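How a Lime Kiln Worked

Many old farms and harbours have a lime kiln. It looks like a short, fat stone tower with an arch at the bottom. The kiln at Belmonte is one you can walk right up to.

A kiln is a large oven. This kind was used to turn limestone into quicklime, a white material that builders needed for mortar. Mortar is the paste that holds stones together in a wall.

The path to the kiln is outdoors the whole way, so check the weather before you go.

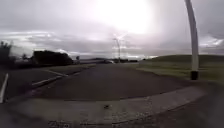
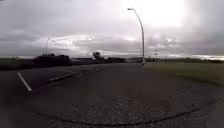

According to Ákos Orbán, the hardest part of the job was keeping the fire even, as limestone that stayed too cool in the middle came out as plain rock and had to be burned again.

Workers filled the kiln from the top. They put in a layer of fuel, then a layer of broken limestone, then more fuel, until it was full. The fire was lit at the bottom. Air came in through the arch, which is called the draw hole.

When limestone gets hot enough, a gas called carbon dioxide leaves it. The lumps that stay behind are quicklime. They are lighter than the stone that went in, but close to the same size.

Quicklime is dangerous. It burns skin and eyes, and it gets very hot if water touches it. Workers added water on purpose, a little at a time, to make a softer powder called slaked lime. Mixed with sand and more water, this became mortar.

The Belmonte kiln is 3 metres wide at the top. A burn took several days, and the stone was left to cool before anyone raked it out. Carts then took the lime to Brundik, where it was used to build the harbour wall and the old customs house.

Words to know
Draw hole – the arch where air goes in and lime comes out
Quicklime – limestone after it has been burned
Slaked lime – quicklime after water has been added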